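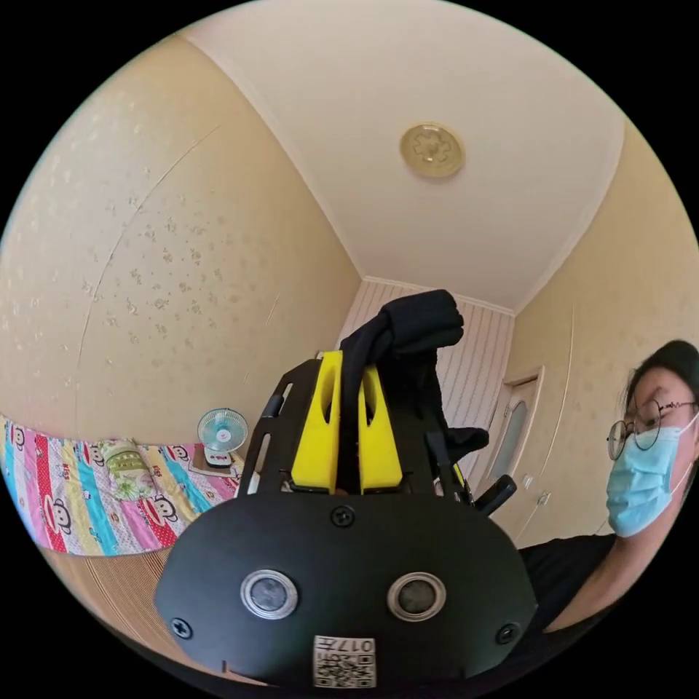 Genalyn Policarpio

The Urkmont city council voted last night to go ahead with residential parking permits on the streets east of the depot. I went to the meeting and took notes, and a few people on my block asked me to write them up, so these are the notes with the bad handwriting taken out.

The short version is that permits will cost $30 a year per vehicle and each household can have 2. Guests will use a paper hangtag that you pick up at city hall. The council did not set a start date. The city manager, Nevzat Baysal, said the signs have to be ordered first and he did not want to promise a month until he had a delivery date in writing.

I live on Erdem Street, inside the permit area, and I was in favor of this. I want to say that up front. I don't have a driveway. On commuter days the cars from the depot start filling our side of the street before I leave for work, and if I come home for lunch I park over by the laundromat and walk back. That has been the situation since the depot lot was restriped in January and lost a row.

The item was listed fourth on the agenda but was heard second. If you came late expecting to speak, you may have missed it, and at least one couple did. The mayor let them speak at the end under general comments, after the vote. I think the city should post a note on the door when the order changes.

Public comment ran long. Most of it came from Erdem Street and Nodel Avenue. People who park in front of their own houses were for it. People who live one street outside the line were against it, and I think they have a point. If commuters can't park on Erdem they will park on the next street over, and that street is narrower than ours. Wilmer Espinoza lives there and brought a map he had colored in himself. He asked the council to either move the line out by one street or wait until somebody had counted the cars. Council Member Sezer asked staff whether moving the line would need another hearing. The answer was yes, with another mailed notice, and the discussion more or less stopped there.

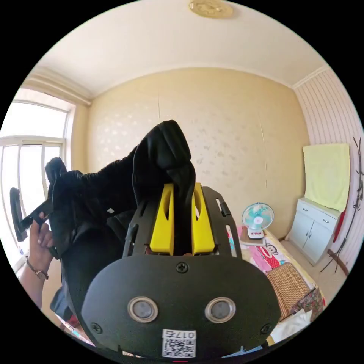 Genalyn Policarpio

The other subject was the software. The city is going to use a program called Jistgate to handle applications. You upload your registration and something that proves your address, and the permit is tied to your plate, so there is no sticker. Two speakers said their parents don't use a computer for anything like this. Mr. Baysal said the clerk's office will take paper applications at the counter and enter them by hand. I asked whether that would cost extra and he said no. I would still like to see it in the written resolution, and when I read the draft in the packet it was not there. I emailed the clerk this morning to ask.

Orhun Dönmez, who owns the hardware store on the corner of Nodel, asked about his customers. The blocks with shops on them will stay as they are, with the same time limit and no permit needed. His employees are a different matter. They park on Erdem now and won't be able to. He asked for a business permit and was told the ordinance doesn't have one. Council Member Sezer said she would bring it up at a later meeting. I hope she does. I don't mind his people parking on my street, they are gone by dinner and they don't block anyone in.

What the money is for came up too. The staff report says the fees are meant to cover the cost of running the program and no more. The one figure I wrote down was $2000 for the first batch of signs and posts. There was a line in the report for enforcement but it didn't have a number next to it. When asked, Mr. Baysal said the existing parking officer would add the area to her route. She already covers downtown and the school streets. I'd expect the permit streets to get looked at a couple of times a week at best, at least to begin with, and I suspect the commuters will work that out.

The vote was split but it wasn't close. The mayor voted yes and said he expected to be back fixing parts of it within a year. The one thing they did change from the draft was the grace period. It was going to be two weeks of warnings and they made it a month.

If you live in the area you don't need to do anything yet. A letter is supposed to go to every address with instructions. If you rent and your name isn't on a utility bill, a lease will work, and so will a letter from your landlord. I asked about that one for my downstairs neighbor.

The full packet is on the city website under the April agendas. The permit item starts on page 26, and the map is at the back. The map in the printed copies was too light to read, so use the one online.

I'm going to try to make the next meeting as well, when the depot lot itself is supposed to come up. I can't stay past nine if it runs late. If anyone else from Erdem is going, let me know and we can split it.

Posted 30/04/2026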